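3. Course Setting and Apparatus

3.1 Student teams and schedule

The study was carried out within the robotics project course at Wodgate, a one-semester elective for third- and fourth-year students. Teams worked in shifts at a single shared cell, and each team was given the same assignment: to collect a set of teleoperated demonstrations, train a policy on them, and report its success rate under a fixed test protocol. Course planning began in December, and the protocol was frozen before the first team was trained on the equipment. Operators had no earlier experience with two-arm teleoperation. Each completed a safety briefing and a practice block, the data from which were discarded.

3.2 Work cell

The cell has two white arms mounted near one edge of a brown work table, one on each side, and each arm carries a two-finger gripper. Task objects are placed in the shared region between the arms. For the condition reported in this section, these were a shallow rectangular plastic bin and a clear rack with thin vertical members. Figure 2 gives the head view, in which both arm bases are visible.

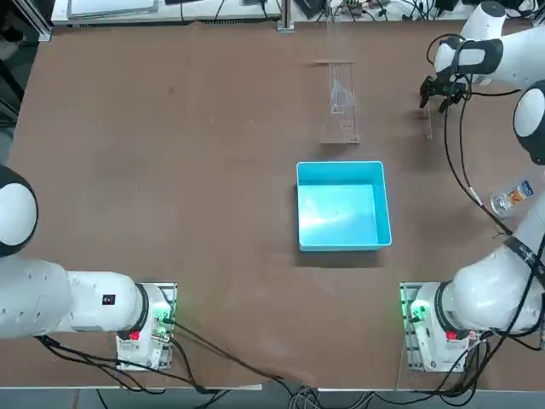 Figure 2. Head view of the cell. The bin is at the center of the table, with the clear rack behind it. The left gripper is outside the field of view.

The rack was selected by the student teams after a pilot with opaque fixtures produced little variation in results between teams. Transparent parts are a known source of difficulty for depth sensing, and the teams were told to use color images only. In the head view, the rack shows mostly as faint light edges against the table surface. The bin contrasts clearly with the table, and several teams used it as a reference when annotating object positions by hand.

3.3 Recording and annotation

Joint positions, gripper commands and camera images were written to a common log by the Kobori recorder, a package maintained by students from earlier offerings of the course. Streams were aligned by timestamp after each shift. Episodes with missing images in any stream were removed before annotation. The teams recorded 1,122 episodes in total, of which 103 were removed at this stage.

The remaining episodes were segmented with Prirkora, the labeling tool used in the course. Annotators marked the start of the reach, the closing of the gripper, the release, and the return of the arm. Each episode was labeled by a student from a team other than the one that had recorded it. Where the segment boundaries were unclear, the annotator wrote a note in the log and the episode was passed to the course instructor, Tomomi Matsuda, for a final label. Most of these notes concerned the closing of the gripper near the rack, where the fingers and the thin clear edges could not be told apart in the head view alone.

For this reason the fixed view was made available to annotators as a second source. It covers the tabletop from a different direction and gives a clearer view of the space between the fingers and the rack (Figure 3). 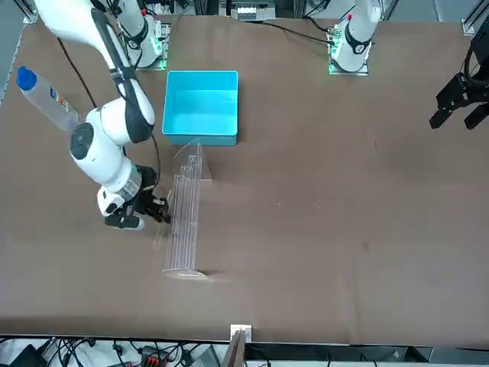
Figure 3. Fixed view of the cell. The right gripper is close to the tabletop, beside the clear rack.

3.4 Test protocol

Each trained policy was evaluated in 57 trials. Bin and rack positions were drawn from a list prepared in advance and were identical for all teams. A trial was scored as a success if the object was released at its target and the rack remained upright. Contact with the rack that did not tip it was recorded separately and did not count as a failure. Trials were stopped by the operator if an arm moved outside the permitted region, and such trials were scored as failures without repetition.

Teams did not evaluate their own policies. Evaluation shifts were assigned by the instructor, and the evaluating team received only the policy file and a start script. The Drendby controller settings, including speed limits and gripper force, were held constant over all evaluation shifts. Scores were entered on a paper form during the shift and copied to the shared log afterward by a second student, who checked each entry against the fixed view. Disagreements between the form and the recording were resolved in favor of the recording.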